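2019-06-20, sim bench, Clevport

Third morning on the two-arm model. Irja wants the wood panel reach signed off before the July visit from Riihimäki, so I am signing things off, or at least sharpening the pencil.

Reset the room, reloaded the arms, left the head camera tilt where Ulla had it. Collision margin went back to the old value. I had changed it yesterday and written that down nowhere, which cost me the time until coffee. Overnight batch was 300 runs. Log stops at 100. Disk full again. Urho has been saving every render at full size "in case." 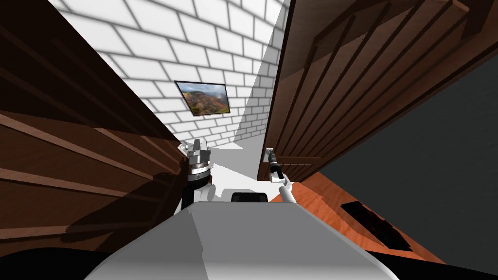

Head view, right gripper near lower edge of panel. Left arm raised.

Right arm approach is OK from this side. I don't like the forearm angle and will try starting it lower. Left arm has no job in this task and I keep wanting to give it one. Resisting.

Longer note, for whoever reads these (hello Nelli). Before the sim, a new routine meant Tiina standing at the cell in Tinthorpe with the pendant, jogging the arm up to a cabinet door and swearing at it in a measured way. She was good at it. Now she gets a list of failed runs from me and sorts them into "robot's fault," "model's fault" and "Urho." She says her back is better and her eyes are worse. She also says she used to go home knowing what she had done that day, and now she goes home having reviewed up to 4,000 attempts by something that does not get embarrassed. I had no answer to that, so I fixed her filter so it remembers the last sort order. She was more pleased than I expected.

Irja's slide for Zoltport says the operators are "freed for higher-value work." Asked Tiina what the higher-value work was. She is looking into it.

Agreed with Ulla: Tiina gets 2 afternoons a week back at the real cell, on the calendar, where Irja can see them. The contact settings need someone who knows what a sticky door feels like, and none of us at this end do.

To do:
Clear the disk. Ask Urho first. Clear it anyway.
Rerun from 101 with the lower forearm start.
Write down the collision margin (0.

Left the number off again. Look it up.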